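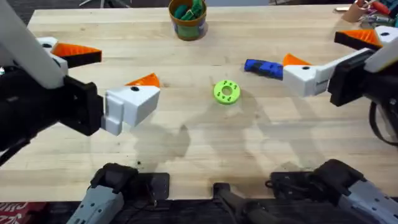 Home | News | Lab Notes | Safety | Archive

Jivden table down, right arm

Quick one before the Wednesday meeting. The right arm on the two-arm table stopped dead in the middle of a handoff run, gripper open, and would not home. Second time in August. First time we just power cycled it, which was a mistake.

Masanobu Hosoda pulled the log. 14 dropped messages in the last 60 seconds before the stop, all from the right wrist. Left arm clean. He thinks it's the wrist cable, worn from 1,000 or so cycles a week... scratch that, we dont have a real cycle count, that's on the list too.

The part that matters: the left arm kept moving for 2 seconds after the right one quit. No one hurt, nothing broken. But a stop on one side is supposed to stop both. Wusix has the ticket.

Until they answer, no paired runs. Single arm only, e-stop in hand, sleeves up. Do not reach in to grab the green ring or anything else while either arm has power. Spare cable is comming from the Prolliddale shop.

Moradi demo is moved, new time later.

Contact the lab desk | Copyright Jivden Lab News | Back to top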